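Bar picking cell: what went wrong in February, and your questions

I've been asked the same handful of things since I posted my notes on the dropped bars, so I've put the answers in one place. If yours isn't covered, leave it at the bottom and I'll get to it (eventually!).

What was the fault?
The arm kept stopping with a collision alarm while picking bars out of the metal bin. Some runs it did 90 picks without a murmur, then it would push down too hard near the divider and the whole thing froze. Twice it let go of a bar on the way up as well, and that's the bit that worried me.

Did anyone get hurt?
No. Nassoro Nyaga was at the desk with the pendant and nobody was inside the marked area. A bar falling back into the bin makes a horrible noise, though.

So was it the gripper or the cables?
Bit of both. I blamed the fingers first and swapped the tips, and that cured the dropping. The alarms carried on. The cable bundle was tied too tightly at the wrist, so when the hand turned far enough the cables pulled back on it and the force reading drifted. I'd been looking at force logs for days – all 1,895 lines of them – and the answer was a cable tie.

Why does it only happen with some bars?
It's down to the angle. A bar lying flat in the middle is easy. One that's steep to the front wall, or tucked up by the divider, makes the wrist twist a lot further, and a twisted wrist is a tugged cable. I mix red and green bars and leave them lying any old way, so sooner or later it always meets an awkward one.
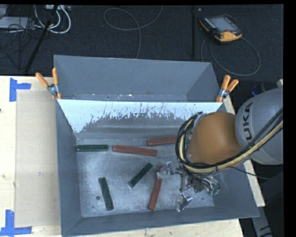
Sharon Kaijage wrote in to say she'd had the same alarm on the Weson cell and that slackening the bundle only bought her a month. Her advice is to check the tie again after every long run, as it creeps back along the link.

She's right, and I've added it to my start-up list. Mine had crept a little when I looked.

Can I just turn the alarm limit up?
Please don't. I tried it for one afternoon and all I got was a harder shove before it stopped. If the limit trips, something is pushing on something.

Is it safe to reach in and free a stuck bar?
Only once the arm is stopped properly, with the emergency stop pressed, and never on a pause. A paused arm can start up again. Chia-jung Shek and I now both say "stopped" out loud before either of us goes near the bin. We felt daft the first few times.

Is it fixed now?
Well, 133 picks since I redid the tie and no alarms so far. I'm not calling it done until Nyokabi Mohamedi has run her own set with the steep bars.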